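Femthorpe Facilities Forum > Furnishings and Finishes > Reading room tables: refinish or leave as they are

dept_furnishings
Posted Mar 6, 2022
Members are invited to comment on the condition of the wooden tables in the Femthorpe reading room. The tops have a light finish and have been in daily use since the room reopened in October. Fine scratches are now evident under the overhead lights, although they are difficult to find from most seats. The quotation from Desjardins for sanding and recoating is 735 per table. Please state whether you support the work and, if not, what you would propose instead. 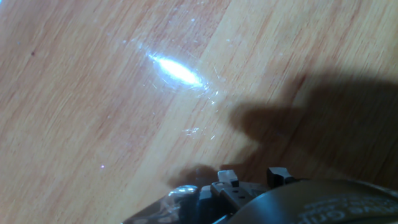
The wear is confined to the finish as far as this office can determine. No reader has submitted a complaint. The matter is raised at this time so that any work may be placed in the summer schedule.

uter_branch
The Uter branch does not support sanding. Our tables are of the same pattern and were sanded once, and the color of the tops no longer matched the legs. Hairline scratches that show only in direct light are normal for a surface on which people set down keys and bags. We would wash the tops with mild soap, dry them along the grain, and review them again next year.

F_Erdem
I must respectfully disagree with the previous reply. A scratched finish admits water, and the reading room permits covered drinks. A light abrasion by hand and one new coat would be sufficient. Full sanding should not be necessary, and the quotation should be revised accordingly.
Ferhat Erdem, Collections Care

annex_desk
Has a satin coating been considered? The glare on these tops is a greater inconvenience to our readers than the scratches. Two of them now bring a sheet of dark paper to place under their books.

uter_branch
Satin would reduce the glare. It also marks easily, in our experience, and the marks left by rubbing are shiny. I maintain that cleaning should be attempted first.

F_Erdem
Cleaning will not close a scratch. I would accept a trial on one table, with Cladulon paste wax on one half and a new coat on the other.

dept_furnishings
The trial proposed by Mr. Erdem is acceptable to this office. Desjardins will be asked to quote for a single hand-rubbed coat in satin. Would the Uter branch kindly forward the name of the soap it uses, and the dilution?

uter_branch
Sent by internal mail. Our objection to sanding stands.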